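When the Left Hand Wouldn't Let Go
2 min read
Last updated March 16, 2023
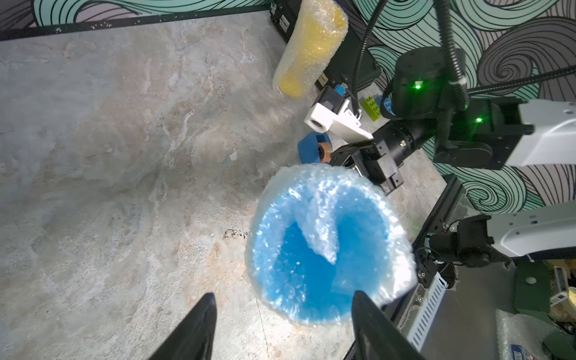 The left gripper at the blue cylinder in its bubble wrap, with the other arm close behind.

Roald Hägglund still lights up when he talks about the fault that stopped his two-arm wrapping cell at Macaraeg last August.

"It was such a great bug!" he says. "The left hand closed on a wrapped part, got the open command, and just stayed shut. Then the right arm came in for the handoff and pulled."

The force limit tripped and both arms froze. He hit the stop anyway.

The log showed a grip timeout set to 600 milliseconds where he wanted 200. Bubble wrap springs back, so the controller kept deciding it hadn't finished squeezing, and the open command got dropped.

"I'd tested on bare parts. Bare parts are easy! Wrap is alive, it pushes at you."

He ran 100 handoffs after the fix, (slowly, he admits) and loved every one. The right arm now waits for a confirmed release before it moves at all.

Contact Plundutska | © Plundutska | Back to top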